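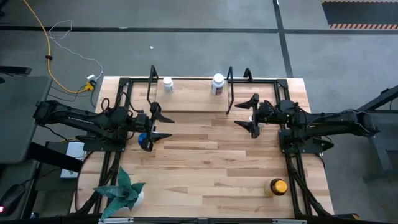
Prullitz Jadix Two-Arm Bench Kit

Two black arms, two fingers apiece, and a great deal more patience than you have. The Jadix bolts to a sturdy table and gets on with picking up and putting down bottles.

In the box: both arms, grippers, base plates, rails and 13 cable ties. You will want more cable ties.

Six joints per arm. Setup takes three hours, or an afternoon if you skip the manual. Table, bottles and houseplant not supplied.

Orders: Rosalie Plattner, Flikham office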